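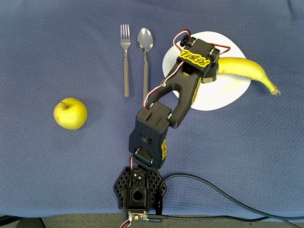

About Trenside Table School

Trenside Table School teaches people how to lay a table, serve a meal and clear up afterwards. We run short courses for adults who are starting work in cafés, care homes and guest houses, and for anyone who wants to do these things properly at home. The school has two teaching rooms and a small kitchen on the first floor of the old Wastum building, above the carpet shop.

How we started

Rosalind Gallagher opened the school after many years of managing dining rooms in hotels. She kept meeting new staff who could carry three plates but had never been shown where a spoon goes. Her first course ran in November with a borrowed set of crockery and one long table. Tamsin Tipoki joined soon afterwards to teach the kitchen side, and the two of them still plan every course together.

The second room was added when the tenants next door moved out. It is the quieter of the two and is used for the beginners' groups.

What we teach

The beginners' course covers the cloth, the plate, the cutlery and simple food that needs no cooking. We start with fruit. A piece of fruit on a plate shows up every mistake in the laying, and it can be eaten at the break.

Learners work through the following:

Putting on a cloth so that it lies flat and hangs evenly
Choosing a plate to suit the food
Placing forks and spoons, and keeping them in line
Handling cutlery by the handle and plates by the rim
Serving whole and cut fruit
Clearing, scraping, stacking and washing

The second course goes on to hot dishes, serving at the table, and trays. Mebrat Wolde teaches this one. She also runs the session on helping people who find ordinary cutlery hard to grip, which care home staff tell us they use more than anything else.

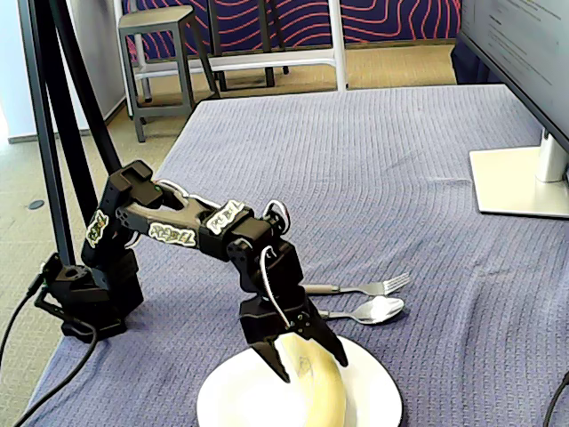 What should I bring to a first session?
Flat shoes, an apron and a tea towel. Plates, cutlery, cloths and food are all included in the fee, and there are spare aprons on the hooks by the door if you forget yours.

Our tableware

We teach with plain things. Most learners will go on to work with white plates and ordinary stainless steel, so there is little sense in practising with anything grander. A plain white plate also makes it easy to see a thumbprint.

The store cupboard holds 3,778 items, counted once a year by Dirk Koster, who looks after stock and repairs. That figure takes in everything from serving dishes to egg spoons. There are 200 dinner plates. Chipped plates are taken out of use the same day, and Dirk would like it known that a chipped plate hidden at the bottom of the stack is still a chipped plate.

Cloths are mostly in greys and blues, with a few white ones kept for the second course. A cloth with a bit of texture stays put on the table and is more forgiving of creases. We buy ours from Sollotis and wash them here at the school.

Fruit and other food

Elias Chidiac does the shopping, early in the morning before the first group arrives. Apples and bananas are on the list all year round – they keep well, they need no preparation, and most people will eat one or the other. Speckled fruit is perfectly good and we use it. Anything left at the end of the day goes in the bowl on the landing, and learners are welcome to take some home.

Please tell the office about any allergies when you book. We do not use nuts in the beginners' course.

Group sizes and fees

Groups are kept small so that each learner has room at the table. The beginners' course costs £98 and includes lunch. Employers sending several people can ask for an invoice, and we can teach on your premises if you have a suitable room.

The Sepúlveda Room, our larger room, can be hired in the evenings for suppers and meetings. Tables and chairs are included. Tableware is charged separately and should be left washed and dry on the trolley.

Finding us

Use the side door and come up one flight of stairs. There is a lift at the rear of the building – ring the office bell and one of us will come down to let you in. The office opens at 8.30 and lunch is at 12.30, when the telephone goes to the answering machine.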